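3.2 Nahtmodul und Versuchsablauf

Geprüft wurde das Instrumentenset Jinirum der Firma Mowat, das als Nachrüstsatz für vorhandene Roboterkonsolen angeboten wird. Es umfasst Nadelhalter, Greifinstrument und die Software Ernard zur Aufzeichnung der Gelenkwinkel. Alle Nähte wurden als Einzelknopfnaht mit schwarzem Faden gelegt und mit dem Instrument geknotet (Abb. 2). 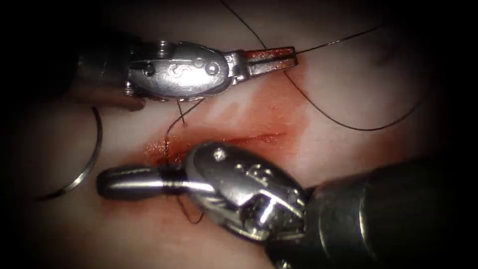 Abb. 2: Instrumentenknoten über einer kurzen Inzision. Der Faden ist in mehreren Windungen um das untere Instrument gelegt, das obere hält ihn zwischen den Backen.

Insgesamt gingen 3.718 Knoten in die Auswertung ein, davon 2.000 aus der Einarbeitungsphase. Die Operateure arbeiteten in Blöcken zu 20 Nähten; zwischen zwei Blöcken wurde das Set neu kalibriert. Als Fehlversuch galt jeder Knoten, bei dem der Faden vor dem Zuziehen von der Spitze rutschte – auch dann, wenn er sofort neu gewickelt wurde.

Die Bewertung der Aufzeichnungen übernahm Aliki Panagiotou ohne Kenntnis des jeweiligen Operateurs. Zum Vergleich diente das Set von Atex, dessen Backen schmaler sind. Angaben zu Verschleiß und Wartungskosten folgen in Abschnitt 3.4.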